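Writing Voter Postcards at Home: Tips for the Table, the Pens and the Stacks

Our precinct in Dedwood mails handwritten postcards before every local election, and most of them get written in somebody's kitchen. We did 800 for the county commission race and learned a few things about ink, stamps and storage. Most of it applies to any big handwriting job.

Setting up the table

Wipe the table with a damp cloth and dry it with a towel before any cards come out. Crumbs and grease spots show up on matte card stock right away. If you use a tablecloth, take it off. Cloth gives under the pen and the lines come out wobbly.

Put drinks on a side table or the counter. If people want theirs close by, keep it on the opposite side from the writing hand and away from the finished stack.

Work by daylight when you can. After dark, set a lamp on the left if you write with your right hand, and the other way around if you write with your left.

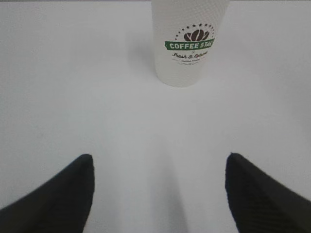 Fletcher Cosgrove wrote in to disagree with our old advice about gel pens. He went through over 300 cards for the school levy with gel pens and had to redo a whole stack that smeared under the rubber band. He now uses plain ballpoint for the address and saves the colored pens for the message side, with the cards laid out singly until the next morning.

We tried it his way and have changed the advice below.

Pens and ink

Ballpoint for addresses, always in black or dark blue. Gel is fine for the message if you have room to spread the cards out. We've been using the Flirska medium point, but any pen that doesn't skip will do. Test it on the actual card, front and back, because the glossy side often takes ink badly.

Ink on your hands comes off with rubbing alcohol on a cotton ball. On a painted table, try dish soap first.

Correction fluid looks bad on a postcard. If the mistake is in the address, start a new card. If it's in the message, one neat line through the word is enough.

Writing the message

Keep to the script the campaign gave you. Ours for the water bond was 3 sentences: the voter's first name and a hello, what is on the ballot, and the date to vote by. Don't add your own opinion of the other candidate. It slows you down and some groups will pull the card.

If there's a bill or measure number in the script, copy it from the printed sheet every time. We had one evening where House Bill 3335 got written with the digits switched on a good many cards, and each one had been copied from the card before it.
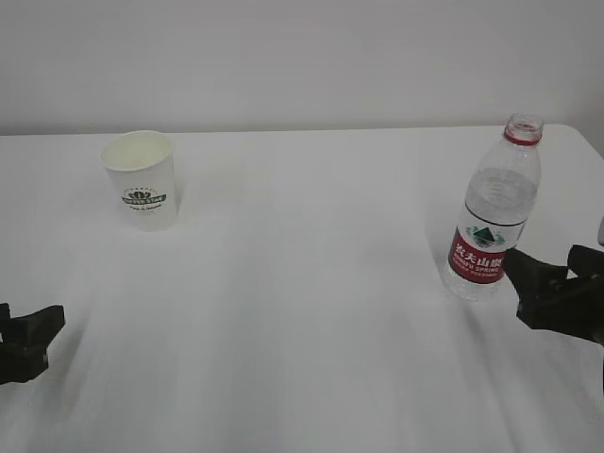
Put the printed script in a plastic sleeve and stand it up against something so everyone can read it. One sheet for every two writers works well.

Stamps

Stamp last, after the cards have been checked. Peel-and-stick stamps can be lifted off a spoiled card if you catch it within a minute or so, but they usually tear. Leave the bottom edge of the address side clear for the post office bar code.

Sorting and storing

Stack by street in the same order as the walk list. Shoeboxes fit standard postcards standing on edge with a strip of cardboard between streets. Skip rubber bands, which curl the corners, and use a strip of scrap paper taped around each bundle.

Keep the boxes off the basement floor. A closet shelf is fine.

The address list itself has voters' names on it, so don't leave it out when company comes over. When the cards are mailed, return the list to whoever gave it to you or run it through a shredder.

Mailing

Take the cards to the counter if you have more than a shoebox full. Our post office is quietest on Thursday, mid-morning. For a February election we allow extra days for snow and mail everything in one trip.

Leftover blank cards keep for years if they stay flat. Check that the return address on them is still good before you use them again.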